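The Old Weighhouse at Giltcombe

I should say up front that I never wanted the weighhouse. I wanted the bakery. The bakery had a date over the door and a pretty curved window, and I'd already picked out where my desk would go. But my aunt Gizella Kiss left the bakery to my cousin Levente and the weighhouse to me, and she put it in writing twice, in case I tried to argue.

If you've never been to Giltcombe, the weighhouse is the squat stone thing at the bottom of Mill Street, just before the bridge. Farmers used to pull up with their wagons, roll onto the big iron plate, and a man inside would read off the weight and write it in a book. One room, one window, one stove. The roof has a dip in it like an old horse. Tourists take pictures of the bridge and crop us out.

I drove down with 12 boxes of books and a mattress. Levente was waiting on the step with the key, looking sorry and pleased at the same time.

"You can have the ovens on Sundays," he said. "If you want."

"I don't bake," I said.

"No," he said. "I know."

So that was my welcome. I swept for two days. The scale plate had been covered over with boards sometime in the sixties, and my aunt had put a rug over the boards and a sofa over the rug, and that's where she'd watched television. I'd sat on that sofa as a kid with a bowl of cherries in my lap and never had a clue there was a pit underneath me big enough to hide a cow in.

It was Jenő Takács from the heritage office who wanted the boards up. He came by with a flashlight and a clipboard and the kind of shoes you don't wear if you plan on kneeling. He knelt anyway.

"You know it's on the list," he said.

"What's on the list?"

"The mechanism. Not the building so much. The building is ordinary." He said it kindly, the way a doctor might. "But if the mechanism is an Antal, and it's complete, I think there are only 4 left."

I told him I'd look into it, which in my family means no. Then I lay awake on the mattress all night thinking about what was under the sofa.

In the morning I called Tamás Szabó, who has a truck and a crowbar and doesn't ask questions. We dragged the sofa out onto the street, where it looked much smaller and a lot more orange. The rug came up in pieces. The boards took most of the day (they'd used every nail in the county, I swear) and by the time we got the last one loose we were both the same color as the floor.
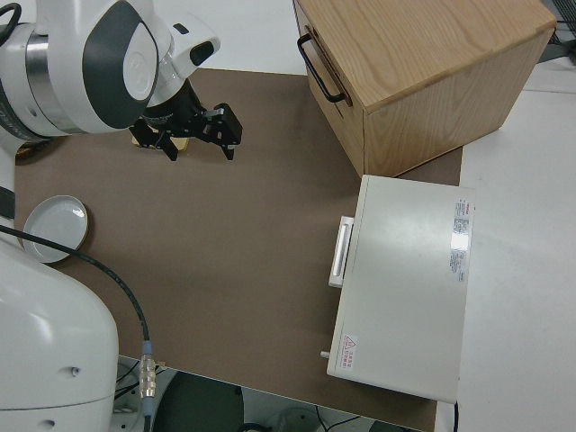 Tamás held the light and I climbed down. It was dry, and it smelled like pennies. There were the levers, long and black, laid out like the bones in a fish, all of them meeting at one rod that went up through the wall to where the reading desk used to be. The name was cast into the biggest one. ANTAL, in letters as long as my hand. I put my palm on it and said a word my aunt would not have liked.

"Is it good?" Tamás called down.

"I think so. I think it's really good!"

"Then come up, I'm hungry."

But I'd seen something else. On the ledge at the back, where the stone stuck out a little, there was a cookie tin. Inside the tin was a weighing book, the last one, wrapped in a dish towel I recognized. The farmers were all in there, in brown ink. Hay, beets, hay, coal, hay. And then after the last wagon there was a line drawn straight across the page, and under the line it was my aunt's writing.

She'd been weighing us.

I mean the family. She must have done it before the boards went down, when she was hardly more than a girl and had talked somebody into letting her keep the place running. Grandfather with hat. Grandfather without hat. Mother and the pram. The whole wedding party at once, bride included, 19 people packed on the plate, and a note in the margin that Uncle Béla kept jumping. She'd weighed the piano on its way to the schoolhouse. She'd weighed a snowman.

I sat on the edge of the pit with my feet hanging down and read the whole thing out loud. Tamás forgot about lunch. When I got to the snowman he had to go outside for a minute.

On the last page there was one entry by itself. No name, just the weight, and it was tiny – so small that the scale couldn't have shown it, not a scale built for wagons. Next to it she'd written, "Levente says the needle moved. I did not see it move, but he is the one who was holding her, so I have put it down."

Levente would have been seven. I'd have been a week old, maybe less.

I walked up to the bakery with the book under my arm. He was closing, stacking trays, flour up to the elbows. I put it down on the counter, open at the page, and he wiped his hands for a long time before he touched it.

"It did move," he said.

"It couldn't have. It doesn't even register under 400 pounds, Jenő told me."

"I was there," said Levente. "You weren't paying attention."

He gave me a loaf that was going stale anyway, and I went back down the hill to call the heritage office and ask what kind of shoes a person ought to buy.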